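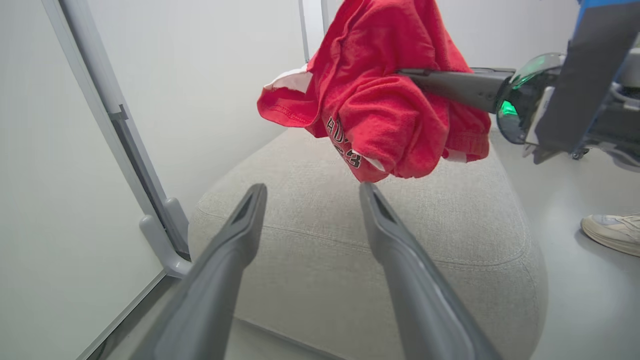 Folding Team Clothes: Does a Fixed Method Save Time?
Vandana Rana and Timothée Rolland
25 Nov 2021

The laundry guide we were given, from Pembridge, claims that one fold works for every sports garment. We doubted it from the start. Printed shorts and jerseys bunch up, and the trim rolls over at the hem.

We folded 10 garments on a padded seat and 10 on a table, 3 times each. Total time was 479 seconds on the table and 942 on the seat. That looks like a clear win for the table, but Timothée did all the table folds and he is simply faster. We should have swapped — we didn't think of it until May, when the clothes had gone back.

The guide also says to start from the waistband or collar. This helped with shorts. With jerseys we saw no difference, and the lettering still creased. We would not repeat the guide's claim without a better test.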